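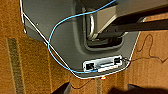
Olton hall floor to be relaid after moisture survey

The main hall at the Kirley Centre in Olton will close for nine weeks from April so that its floor covering can be lifted and the concrete slab beneath it sealed against damp. The side rooms, kitchen and upstairs office will stay open.

The decision follows a moisture survey carried out over the winter by Sternitari, a building surveying practice. Its report, released to hall users this month, found that relative humidity within the slab exceeded the accepted limit of 75 per cent at 11 of the 16 points tested. The highest reading, 91 per cent, was taken beside the north wall, where the ground outside stands higher than the finished floor.

Banafsheh Ghasemi, who led the survey, said the readings were consistent with a slab laid without a continuous damp-proof membrane. A membrane is shown on the original drawings, but two trial holes cut through the slab found it in one location and not in the other.

"Where it is present it is in fair condition," she said. "Where it is missing, ground moisture has a direct path to the underside of the covering. The adhesive has softened and the covering has moved. Replacing the covering alone would give the same result within a few years."

The hall has a floor area of 700 square metres. It is used on most days for badminton, a toddler group, choir rehearsals and public meetings, and serves as a polling station. Complaints of a musty smell were first recorded four years ago. Lifting at the joints was reported last summer, and a strip along the north side has been closed off since October.

Three options were set out in the report. The first was to patch the worst areas and repeat the survey after a year. The second was to apply a surface membrane to the existing slab and lay a new covering over it. The third was to break out the slab and replace it, with insulation added beneath. The centre's management has chosen the second. It was costed at less than a third of the price of full replacement, which would also have closed the hall until the autumn.

The work has been let to Jacobs, a flooring contractor, after a tender in which four firms were invited and three returned prices. Erasto Ondieki, the contract manager, said the first two weeks would be taken up with stripping out and preparing the surface.

"The old adhesive has to come off completely," he said. "We will grind the slab back to clean concrete under extraction, fill the cracks and trial holes, and then test the surface for strength. The membrane will not bond to a weak top layer, and if the pull-off results are poor we will have to take the surface down further."

The membrane is a two-part epoxy resin, applied in 2 coats at right angles to each other, with the second coat going down once the first has cured. It will be turned up the walls to a height of 65 mm and finished behind a new skirting. A levelling compound follows, and the new covering is to be laid in the last fortnight. Humidity will be checked again before the covering is fixed, using sensors left in place under sealed caps so that later readings can be taken without cutting into the floor.

Outside, a shallow drain will be formed along the north wall and the ground lowered to at least 150 mm below floor level. This part of the work does not depend on the hall being closed and is due to start first. Two downpipes that discharge on to the path will be connected to the surface water drain at the same time.

Matilde Azevedo, who manages bookings at the centre, said 38 regular groups had been contacted. Most of the smaller ones will move to the side rooms. Badminton and the over-60s exercise class need the full height and length of the hall and will be suspended for the nine weeks, with fees already paid carried forward to the next term.

"We have moved what we can," she said. "The toddler group keeps its usual mornings, in the garden room, and the choir will be upstairs from 7 pm. Anyone who has not had a letter should ring the office before the end of the month."

Some users have questioned the choice. Kanokwan Sitthichai, secretary of the badminton club, said members would have preferred the slab to be replaced during a single longer closure. The club had asked for a sprung floor to be considered – a request made in its response to last year's users' survey – and was told that the door thresholds did not leave enough depth for one.

The report addresses the point briefly. A sprung floor would raise the finished level by between 55 and 90 mm, requiring changes to five sets of doors, the stage steps and the ramp at the main entrance. It was not priced. The surveyors note that a sealed slab would not rule one out at a later date.

Access to the building will be by the side entrance on the car park side while the hall is closed. Six parking bays nearest the north wall will be fenced off for materials and a waste skip. Noisy work, including grinding, is limited to between 8.30 am and 4 pm, and the contractor has agreed to stop for two booked funerals at the chapel next door should they fall within the programme.

Hằng Kiều, who is overseeing the project for the centre, said a contingency of ten per cent had been allowed, mainly for further defects in the slab. No asbestos was found in the samples of covering and adhesive sent for analysis. A small area beneath the stage could not be reached and will be sampled once the front panels have been removed.

Copies of the survey, reference 3891, can be read at the centre's office during opening hours. A drop-in session for hall users will be held in the garden room before work begins, from 5 pm to 7 pm, and the date will be posted on the noticeboard in the entrance lobby. Bookings for the main hall after the closure are being taken provisionally and will be confirmed when the final humidity readings have been received.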